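Filed under: Chemistry 1 / Student Reader

Chapter 3: How Much Is in There?

Measuring liquids is where chemistry gets fun! Pour the same water into a tall glass and a wide bowl and your eyes will swear the amounts differ – they don't.
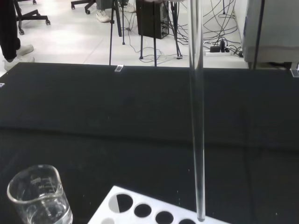
Volume is the space a liquid takes up, and we'll use milliliters, with 1000 of them to the liter. A clear beaker with faint white marks on its side gives you a quick estimate. For careful work, you'll want a graduated cylinder.

We use cookies to remember your page. OK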